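Penevthorpe Works Building
Heating and Ventilation Working Group
Minutes of the January meeting
Held in the second-floor meeting room, 4:30 p.m.

Chair: Yayra Ankrah
Minutes: Meifang Yuan
Present: tenant representatives for the north and south wings, the building engineer, one representative of Ellik (heating contractor), one representative of the owner
Apologies: the tenant representative for the Carré wing, who sent written comments (taken under item 5)

1. Opening and agenda

The chair opened the meeting at 4:34 p.m. The agenda was accepted with one change. The item on bicycle storage was withdrawn, as it falls outside the scope of the group, and was passed to the owner's representative.

2. Minutes of the previous meeting

Accepted with two corrections. Under item 4, "return temperature" should read "flow temperature" in the second sentence. Under item 7, the action on the pump room door was assigned to the building engineer and not to Ellik.

3. Matters arising

3.1 Pump room door. The closer has been replaced. The door latches from any position. Closed.

3.2 Labels on the plant room valves. Ellik has supplied brass labels for the primary circuit. The secondary circuit is still marked in felt pen, and two of the markings disagree with the schematic on the wall. The building engineer confirmed that the schematic is wrong in one case and the valve marking in the other. Both to be corrected before the balancing work starts. Action: building engineer, Ellik.

3.3 Access to the roof fans. The key is now held at the front desk and signed for. The south wing asked that the sign-out sheet show the time of return as well as the time of issue. Agreed. Action: owner.

3.4 Condensate drain on boiler 2. Carried forward. See item 4.

4. Boiler plant

The building engineer reported on the operation of the plant since the last meeting. Boiler 1 has run as lead boiler without a lockout. Boiler 2 locked out on two occasions, both overnight, with the same fault code. Ellik attributes the fault to water backing up in the condensate trap. The trap was cleaned after the first lockout and found partly blocked again after the second.

Ellik proposed rerouting the drain so that it falls continuously to the gully. The present pipe has a level section behind the expansion vessel and a short rise where it crosses the cable tray. The chair asked whether the rise was part of the original installation. Ellik could not say. The building engineer believes it was added when the tray was moved.

The north wing asked if the work requires a full shutdown. Ellik replied that boiler 2 must be isolated but that boiler 1 can carry the load in normal winter weather. In a hard frost the work would be put off.

Decision: Ellik to reroute the condensate drain. The price in the written quotation was accepted by the owner's representative at the meeting.

System water was sampled by Ellik. Inhibitor concentration is below the recommended range in the Carré wing and within range elsewhere. The likely explanation is the repeated topping up of that wing after the leak at the riser. Inhibitor to be added and a second sample taken after the water has circulated. Action: Ellik.

5. Radiator valves and balancing

There are 104 thermostatic radiator valves in the building. Ellik has checked all of them for free movement of the pin. Valves that stuck were freed or had the insert replaced, and the list of replacements was handed to the building engineer. The list is arranged by circuit. The chair asked for a version by room number so that tenants can find their own entries. Action: Ellik.

Written comments from the Carré wing were read out. The rooms at the end of the corridor remain cold until late morning, and the rooms nearest the riser are too warm with the valves fully closed. The tenants there ask for balancing to be done ahead of the other wings.

Discussion. The building engineer noted that a valve that passes heat when closed is a fault in itself and will not be cured by balancing. Those valves are to be dealt with first. Ellik agreed and will take the Carré wing as the first section, working from the riser outward, with lockshield settings recorded at each radiator. The north wing had no objection provided that its own section follows directly.

Furniture must be clear of the radiators on the day. Notices will go out by wing. Action: Meifang Yuan.

6. Ventilation and filters

The supply unit filters were changed in accordance with the schedule. Pressure drop across the new filters is normal. The extract unit serving the south wing is noisy at high speed. The building engineer has inspected the belt, which is worn on one edge, and suspects that the pulleys are out of line. A new belt is on order. Alignment will be checked with a straightedge when it is fitted.

The south wing asked for the run time to be extended into the evening. The owner's representative asked for the cost. The building engineer will log the fan power for a normal working day and report. No change for the time being.

7. Round of the ground floor

Members walked the ground floor before the meeting. 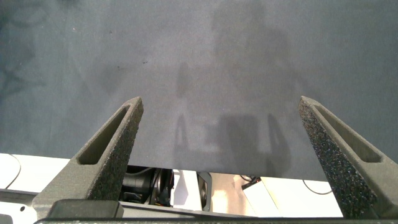

Gray fabric.
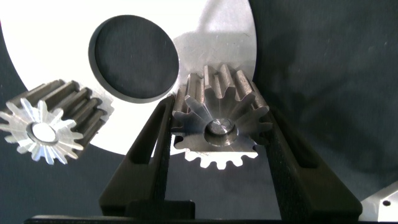
Metal spur gears.
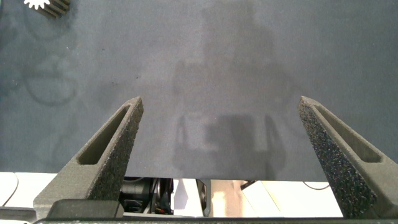
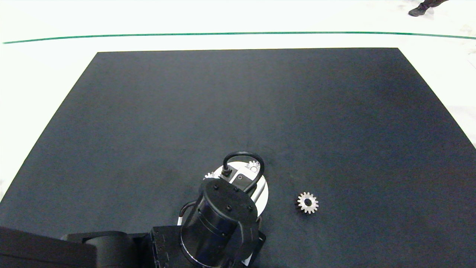 Dark mat on the white floor, green line beyond its far edge.

The following points on heating and ventilation were raised on the round.

7.1 The grille over the transfer duct by the stairs is held by one screw. Action: building engineer.

7.2 The room sensor near the loading door reads low whenever the door is open and calls for heat that is not needed elsewhere in the zone. Moving the sensor to the inner wall was discussed. The cable is long enough if it is taken over the door frame. Agreed in principle. The building engineer will fix the position with the tenant.

7.3 Pipe insulation is missing on the short branch to the washroom. Ellik has suitable offcuts in stock and will fit them when next on site, at no charge.

8. Heat metering

The owner's representative presented the offer from Flelleck for submeters in the three wings. The meters are ultrasonic and would be read over the existing wired bus. The offer covers supply and commissioning. Pipework is excluded and would be done by Ellik.

The north wing asked how the heat lost from the risers will be shared. At present the whole heating bill is divided by floor area. Under the draft proposal the metered portion would follow consumption and the remainder would still follow floor area. The south wing considers the proposal reasonable in principle but wants to see a worked calculation using last winter's bill. The north wing holds that no tenant should be charged by consumption until balancing is complete, as the readings would otherwise reflect the faults in the system.

The chair proposed that the meters be installed and read for one heating season with no effect on billing. The readings would be circulated every month. There was general support. The owner's representative will confirm whether the owner accepts the cost on those terms.

Technical points for Flelleck, to be answered in writing:
- minimum straight length of pipe upstream of the flow sensor
- behavior of the meter after loss of supply voltage, and whether totals are retained
- availability of readings in a plain text file
- bus cable length, for which the building engineer estimates a limit of 100 meters would be sufficient

Action: owner's representative, building engineer.

9. Night setback

The present schedule drops the flow temperature in all wings at the same hour. The building engineer reported that the morning restart draws both boilers at once and that the return runs cold for an extended period. Staggering the start times by wing was proposed, with the Carré wing first. The controller supports this without additional hardware.

The south wing asked what happens if a tenant arrives before the start time. The override button in each wing corridor remains in use and gives heat for a fixed period. The button in the north wing has lost its cover and is being pressed by passing carts. A new cover is to be fitted. Action: building engineer.

Decision: staggered start to be tried until the next meeting. Start and stop times will be posted on each wing's noticeboard.

10. Documentation

Yayra Ankrah pointed out that three versions of the plant schematic are in circulation. The version on the plant room wall, once corrected under 3.2, will be the reference. Older copies are to be marked as superseded and kept in the archive folder. The controller settings will be printed after each change and signed by the person making it.

Meifang Yuan will set up a single action list in place of the separate lists kept by the building engineer and Ellik. Closed items stay on the list for one meeting and are then removed.

11. Any other business

The north wing reported a smell of gas oil near the old tank enclosure. The building engineer has checked the enclosure and found the tank dry and the vent open. He will check again in warmer weather.

Ellik gave notice that its out-of-hours telephone number is changing. The new number will be posted in the plant room and at the front desk before the old one is disconnected.

12. Next meeting

Same room and time, in March. The balancing record for the Carré wing and the written reply from Flelleck are to be circulated in advance.

The meeting closed at 6:10 p.m.

Minutes taken by Meifang Yuan
Checked by Yayra Ankrah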